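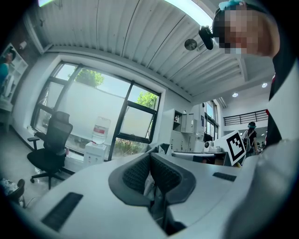
Tien-fu Chow wrote back that the grip fault was cleared and we could sign off. I'm not convinced. Open items stay open.

Gripper recheck, Jan 17, 2022
Inspector: Li-hua Cheng

1. Jaws stop on release of trigger: FAIL. Closed on its own 4 times in 400 cycles. "Cleared" means it was restarted.
2. Fault log complete: NO. Code 2045 shows up, then a gap. Who trimmed it?
3. Cable strain relief: OK for now. Tape is not a repair.
4. Finger guard fitted: OK.
5. Worklow ticket 474 matches the fault: PARTLY. It blames the operator. I'd like to see why.
6. Stop button within reach: OK, tried it twice.

Result: not released. Recheck in February, with the full log from Skillport.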